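The snack drawer at Polat opens at 3 p.m. – not before. House rule. By ten past, the sesame ones are gone.

Polat is a freight office in Bellville, 27 desks, one kettle that works. Nothing special. But somebody started a shared drawer in August and now it runs the place, more or less. Meetings move for it. People who never spoke, speak.

Office snacking used to be a vending machine and a grudge. Then the machines went. Everyone was at home eating cereal over the sink, and when they came back there was a gap on the wall and nothing to put in it. So people bring stuff. From home, from trips, from the shop by the bus stop with the good imports. Chilli things, mostly. Pastries in bags. Licorice that divides the room.
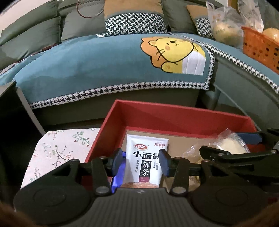

*Latiao, the spicy Chinese snack, shares a red-sided box with a round pastry.*

Ayten Gökçe has been keeping an eye on drawers like this one for a newsletter she sends to 165 readers, nearly all of them office managers. Her view – they work when they stay small. "Once there's a spreadsheet it's over," she says. At Lovell, two floors up, there was a spreadsheet. Also a sign. Then a second sign about the first sign. The drawer now holds staples.

Money is the sore point. Polat doesn't collect any. You bring when you bring. Lovell tried a monthly fee and got 63 emails in one week, some of them quite long. Gökçe has read them all and wont share the best ones, sadly.

And then theres taste. Spicy is winning, everywhere she looks. Plain crackers sit there till they go soft. Sweet does fine before lunch, badly after. Anything that crunches is trouble on calls. Anything that smells – well, take it outside, most people do.

She has her own stash too, in a tin from a holiday in Gravavdale. Ginger biscuits, hard as tile. Does she share?

"Depends who's asking."

At Polat it's 3:14 and someone is eating the licorice.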